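Table wiping

14 shares
3 comments

Table wiping is the removal of crumbs, spills, fingerprints and other evidence of human company from a flat surface, usually with a cloth and a liquid. It is among the most widely practiced forms of cleaning and among the least studied, most people having picked it up from a parent who was already annoyed.

Method

The usual method has two steps. A cleaning liquid is applied, and a cloth is dragged over it. Opinion divides on whether to spray the table or the cloth. Table sprayers get better coverage and a light mist in the face. Cloth sprayers claim to use less product, though they tend to go back for more. Rehema Mugo, whose handbook The Folel Guide to Shared Rooms gives the question a full chapter, recommends spraying the table and then waiting – a step that almost every reader skips.

The stroke itself may be circular or straight. Circles feel thorough and mostly move the crumbs to new addresses. Mugo favors overlapping straight passes from the far edge toward the body, finishing with a cupped hand at the near edge.

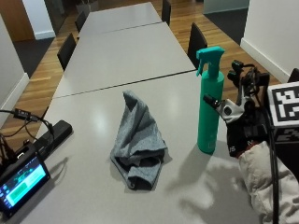

Long tables made by pushing several short ones together are a special case. The joints collect whatever the cloth pushes into them, and a wiper who starts at one end often arrives at the other with a cloth dirtier than the table. A row of three, like the light gray ones set end to end over a wooden plank floor, calls for refolding the cloth at each joint. A cloth left in a bunched heap beside the spray bottle, as the gray one is on the nearest table, offers no clean face to start from and has to be shaken out first. Glossy tops also show every streak to anyone sitting across from a window.

Cloths

Knit and microfiber cloths have largely replaced the retired T-shirt, which still has its loyalists. A cloth folded in half twice gives eight usable faces, counting both sides as it is opened and turned, although few wipers get past the second. Anong Suksawat's care notes put the working life of a good cloth at around 200 washes – a figure most cloths never reach, having been lent to a bicycle.

See also: Coaster; Crumb; Dish rack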